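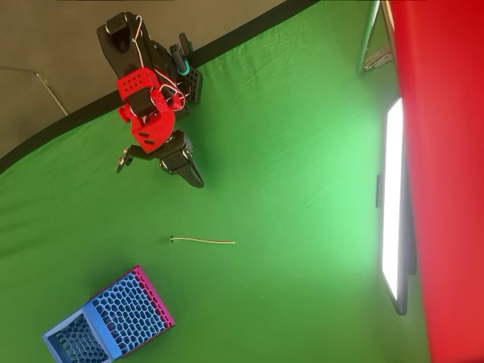

Single lead laid straight on green cloth, with a honeycomb-walled container alongside.

Sorting and storing small leads
Workshop notes, section 4
Compiled by Lærke Lykkegaard. Last revised July 30, 2018

These notes cover short, thin leads: battery leads, sensor leads, speaker wire offcuts with a connector on one end, jumper wires, the tails that come with small lamps and fans. Mains flex and extension reels are dealt with in section 3. Nothing below applies to a lead that is still connected to a supply. Unplug first, remove batteries, then sort.

The work surface

Use a plain cloth over the bench. Thin insulation in white, cream or pale yellow disappears on a pale worktop and on bare pine. A saturated green gives good contrast with white, yellow, red and black, which covers most of what turns up in a mixed box. Green insulation is the obvious exception and should be sorted on something else; the back of an old grey mouse mat does for this.

The cloth should be closely woven. Towelling and fleece catch on crimped contacts and on stray strands. Felt is acceptable but sheds, and the fibres get into open sockets. Plain cotton, washed once without softener, is the best of the cheap options. Fix it at the corners with bulldog clips or low-tack tape. Creases need not be ironed out completely, but pull the cloth flat where the leads will be laid, as a thin lead will settle along a crease and look straighter or more bent than it is.

Keep drinks, solder and flux off it. A cloth used for soldering picks up small balls of metal, and these will bridge contacts. Have a separate mat for that.

Lighting

One lamp from the side, low, and one from above. The side lamp throws a shadow from any nick or bulge in the insulation. With overhead light alone, a split in pale insulation is very hard to see. Set the side lamp on the opposite side from your writing hand.

Laying out

Take one lead from the box at a time. Do not pull from a tangle by the connector. Find the middle of the lead, ease it free, and let the ends follow. If it will not come, put the whole tangle on the cloth and loosen it from the outside by pushing slack inwards. Pulling tightens it.

Lay the lead straight across the cloth with the connector to the left. Always the same side; it makes comparison quicker and stops you from measuring some from the connector and others from the cut end. Left-handed workers may prefer the right. Sólveig Ragnarsson does it that way and her boxes are compatible with everyone else's, provided the label says which end was used as zero.

Run a finger and thumb along the full length once. You are feeling for flats, lumps and places where the insulation slides over the conductor. A soft section between two stiff ones usually means broken strands.

Check the connector next. Look into the face of it with the side lamp on. Contacts should sit at one height. A contact that has been pushed back will still appear to mate and will fail when the lead is moved. Tug each wire lightly where it enters the housing. It should not shift.

Sorting criteria

Sort by connector first, conductor second, length third. People tend to begin with colour, which gives attractive boxes in which nothing can be found. Colour is useful as a final check only. There is no dependable relation between insulation colour and purpose in leads of mixed origin, and pale yellow in particular has been used for signal, switched supply and nothing in particular.

Connector: group by pitch and number of ways. Keep one known specimen of each type tied to the lid of the box and try the unknown one against it. Do not force a fit. Several families look the same at arm's length and differ by half a millimetre.

Conductor: solid or stranded. Bend the cut end. Solid wire holds the bend, stranded springs part of the way back. Solid wire should not go into anything that flexes in use.

Length: short, medium and long are sufficient for domestic use. Set the limits to suit your own boxes. The limits in our workshop are a hand span and a forearm. Exact measurement is wasted effort on leads that will be trimmed anyway.

Leads with no connector at either end are offcuts. Give them one container and empty it when full. Anything shorter than a finger goes for scrap at once.

Containers

Open-walled containers suit leads better than solid ones. A honeycomb or mesh wall lets you see the contents from the side, and dust falls through instead of collecting in a layer at the bottom. The drawback is that fine strands and pin contacts can find their way into the openings. Check the size of the opening against your smallest connector before filling. If the connector passes through, line the base with a piece of card.

Rectangular containers waste less shelf than round ones, and a lead coiled to the width of the short side will stay put. A wide rim is easier to lift with one hand.

While sorting, keep the container on the cloth, at the lower left or lower right corner, within reach and clear of the layout area. Tilting it towards you shows the contents, though a light container will creep on cotton. A folded strip of rubber shelf liner under it cures this.

Do not mix leads with screws, coin cells or blades. Coin cells in particular can discharge through a bare end.

Coiling

Thin leads are damaged more by coiling than by use. Follow the curve the lead already has. Make the first turn no tighter than the width of three fingers, then lay each further turn beside the last without twisting. With a longer lead, alternate an overhand and an underhand turn, so that it pays out without kinks.

Leave the connector outside the coil, with a short tail. A connector tucked into the centre acts as a hook.

Very short leads should not be coiled at all. Store them flat. A cutlery tray insert or the lid of a shoebox will hold them straight, all connectors at one end.

Ties

Order of preference: narrow hook-and-loop strip, paper-covered wire tie, cotton tape, rubber band. Rubber bands perish and stick to the insulation; replace them whenever you come across one. Plastic cable ties are for permanent installation. They have to be cut off, and the cutter takes the insulation with it more often than people admit. If a plastic tie is all you have, leave it loose enough to slide.

Grímur Holst writes to point out that the paper-covered ties supplied with Vureck freezer bags are long enough to cut in half. This has been tried and is correct. Turn the cut end over, as it is sharp.

Labelling

Label the lead and the container. A flag of masking tape near the connector is adequate: fold it back on itself, leave a tab, write on both sides in pencil. Ballpoint skids and felt pen spreads.

Put on the label:
Connector type and number of ways
Solid or stranded
What it came from, if known
Good, suspect or untested

The last line is the one most often left out. A lead marked "lamp" with no condition will be tested again every time it is picked up.

Container labels go on the short side, where they face out on the shelf. On a honeycomb wall adhesive labels do not hold. Use a luggage tag or a strip of card tied through two of the openings.

Testing

A multimeter set to continuity is sufficient. Touch one probe to the bared end and the other to the contact, and flex the lead along its whole length while listening for a break in the tone. Do this before labelling anything as good. Do not push a standard probe into a small socket, as it spreads the contact. Use a pin held against the probe, or the test point on the side of the housing if there is one.

Suspect leads can often be saved by cutting back past the fault. Cut square, strip no more than needed and twist the strands in the direction they already lie.

Cleaning

Sticky insulation: wipe with a cloth barely damp with washing-up liquid and water, then with plain water, then dry. Hold the lead at the connector and wipe away from it. If the stickiness returns within a week, the plasticiser is coming out and the lead should be thrown away.

Green deposit on contacts is corrosion. Light deposit may be brushed off dry with an old toothbrush. Heavy deposit usually runs back under the insulation; bare a little and look. Dark strands will not take solder.

Shake the cloth out of doors after each session and wash it separately. Strands of copper in the washing machine end up in clothing.

Corrections from readers

Auður Frandsen asks whether a freezer bag can replace the open container. For long storage in a damp shed, yes, with the air pressed out. In a heated room there is no advantage, and soft insulation may stick to the bag.

Senan Dolan notes that the previous version gave the order as conductor first, connector second. That was an error. The order in this version should be used.

The shelf depths given for the Traltden unit have been moved to section 3.

Section 5, on adaptors and small power supplies, will be added in August.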